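Gorberg Trip Notes

README for the travel post collection

Gorberg Trip Notes is a set of 2000 travel blog posts gathered with the consent of their authors and stored as plain text. The posts come from 130 bloggers who write in English about weekend trips, road trips, museum visits and longer stays abroad. Each post has a short set of labels added by hand. The set is meant for people who study how travelers describe places, or who build search tools for small travel sites.

Last updated: October 3, 2026
Maintainer: Si-eun Woo

What is in the folder

posts/ has one text file per post, named by post number.
labels.csv has one row per post with the trip type, region, season, length of stay and whether the trip was paid for by a host.
authors.csv has one row per blogger, with a pen name and the year the blog started. Real names are left out unless the author asked for them to stay.
splits/ has the lists used in the Pace search tool. 200 posts are held out for testing.

How posts were picked

Bloggers signed up through a form on the Muvetti travel forum. Each one could send in as many posts as they liked, but we kept no more than 275 from any one blog. Posts under three paragraphs were dropped, and so were posts that were mostly a list of links. Reposts of the same trip were merged by hand, and the later version was kept. 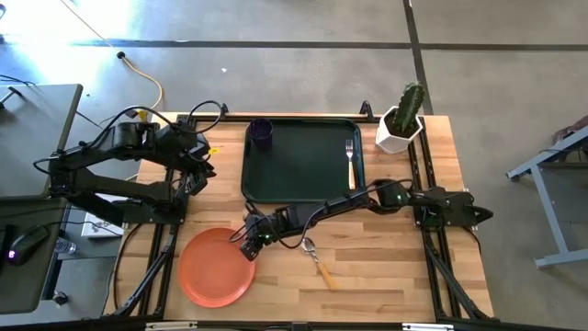
Two black arms mounted on opposite sides of a wooden tabletop, with an orange plate on the table.

Labels

Two readers labeled every post. When they disagreed, a third reader made the call. "Region" is the place the post is mostly about, so a post on a long drive may carry a region the writer only reached on the last day. "Season" is blank if the text does not say. The sponsored label is set to yes only when the author states it in the post.

Known problems

Warm places are heavily covered and winter trips are thin outside of December. Prices and opening hours were right, at best, on the day the post was written. Do not use them to plan a trip. Some posts refer to photos that are not in the set, so a line such as "see the view below" may lead nowhere. Accented letters in place names were lost in a few older files and we have not fixed them all.

Use

Free for research and teaching. Ask before using it in a paid product. Authors can have their posts taken out at any time, and removed post numbers are not used again. Please delete your old copy when a new version comes out.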